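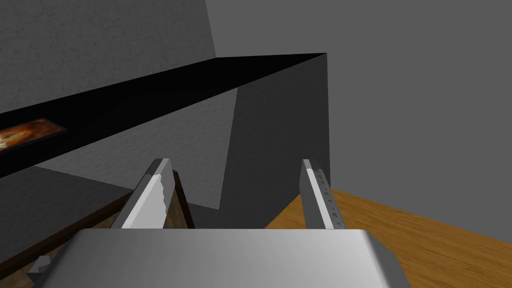

Sirkka Harju wrote back to say that no one in the history of the telephone has stayed on hold for the music, and could I please get that out of the way in the first minute, before people start humming.

So, first minute: say it. Credit Sirkka. Wait for the hum anyway.

ON HOLD: WHAT WE PLAY AT PEOPLE WHILE THEY WAIT
Notes for the Ondar evening, second speaker slot, 18 minutes plus questions

Opening
Ask for hands: who has been on hold this week? Then: who remembers what for? Usually far fewer hands. Leave them up a bit longer than is comfortable.
Own story next, the Drelitz boiler call. Keep it short. (Last time it ran to four minutes and I had to drop the whole section on silence, so a talk about waiting had no pause in it.) The bones: December, no hot water, a pan flute. Every 50 seconds the flute stopped, and I drew breath and said "Oh, hello, yes," and a recording told me I could find answers on the website. The website told me to ring.
Do the "Oh, hello, yes". Do it twice. Don't do it a third time, however well it's going.

Why there is any noise at all
Plain point, take it slowly. A silent line sounds like a dead line. People hang up, ring back, and join the end of the queue cross. Some kind of sound is a kindness, or at least a sign of life.
The trouble is in what people then do with the kindness.
Short digression if the room is friendly: a telephone squeezes music through a very small hole. It was built for speech. Strings come out as wasps. Anything with cymbals sounds like someone frying an egg in the next flat. I have heard a full choir reduced to a man gargling.
Play clip A here. CHECK THE VOLUME FIRST. At the last one I had it set for the back row and the front row have not forgiven me.

The interrupting voice
This is the bit I care about, so don't rush it.
Most people can put up with dull music. You can put the phone on the worktop and get on with the potatoes. What you can't do is ignore a voice, as a voice may be your turn. So every time it cuts in, down goes the peeler.
And what does it say? Read these out flat, no acting:
"Your call is important to us."
"We are experiencing a high number of calls." (Pause. On every day of the year.)
"Did you know you can manage your account online?"
"Thank you for your patience." I had not offered any.
Then tell them about Arroyo, the lettings office. They had all four, in turn, plus a fifth about a prize draw that had closed. The draw one stayed up for 3 years. When I asked who could take it down, I was put on hold.
Let that one land and move on. Don't explain it.

Po-yen's kitchen timer
Po-yen Fang sat with me one afternoon and we rang a string of offices, each with a pencil and a kitchen timer. We weren't doing science and I should say so, there's always one in the room who wants the spreadsheet. What we wrote down was the moment we stopped doing something else and picked the phone up again.
With music alone: hardly ever.
With a voice: each time, the pair of us, like dogs hearing a packet.
By four o'clock Po-yen had gone off music altogether and asked me not to put the radio on in the car.

Telling people where they are
"You are number six in the queue." Lovely. I'd take that over any flute.
But be careful, and here slow down for the people who run phones for a living:
 – if you give a number, it must go down. Gremis managed to go from four to seven. I'd love to know who those people were and how they knew somebody.
 – if you give a time, give the gloomy one. "Up to 18 minutes" and you answer in ten, you're a hero. "Shortly" means whatever the caller is most annoyed by.
 – if you offer to ring back, ring back. Once. From a number that isn't withheld, or they'll think you're after their bank details.

Silence, revisited
(Section I keep cutting. Do not cut.)
Try it on them: thirty seconds of nothing, phone to my ear, looking at the floor. See how long it takes before someone coughs. Then play the soft tick, clip B, one every few seconds. Ask which they would sit through.
In my experience the tick wins easily, among people who have just sat through my silence. I do see the problem with this.
Mention the indicator on a car. Dull, steady, you'd miss it if it stopped.

What I'd ask for
Keep this to one slide and no bullet points creeping in on the train.
Ring your own number. Do it at your worst hour, from your own kitchen, with something on the stove. Don't use the staff line. When the voice comes on, ask yourself whether it has told you one thing you didn't know. If it hasn't, take it off. It will cost you a phone call to the people who run your phones, and I hope for your sake they pick up.
Pick something plain, written for few instruments. One piano is fine. Let the piece run to the end of its tune before it goes back to the start – the loop that jumps back halfway through a phrase has put me off a perfectly good waltz for life.
And turn it down. You're a foot from nobody's ear in a concert hall; on the phone you are in it. (Reword. Reads like a medical leaflet.)

Likely questions
Can callers choose their own music? Some can. Press one for classical, two for jazz. It gives people something to do, and then they have only themselves to blame, so I can see the appeal from the office side.
What about comedy? No. I heard one joke 11 times before my water bill was sorted out.
Do you need a licence for it? Often, yes. Say "ask someone who isn't me" and mean it.
What did Drelitz say about the boiler? A part was on order. Only tell them about the wrong part if there's time.
If someone asks for my own favourite: the vet's. They put the receiver down on the desk and you listen to the waiting room. I once followed a whole argument about a cat basket and was sorry when they came back on.

Bits and pieces
Spare batteries for the clicker. Clips are on the stick as well as the laptop.
100 handouts is too many, print 50.
Phone off. Mine, I mean. It rang during the silence last time, and it was Drelitz.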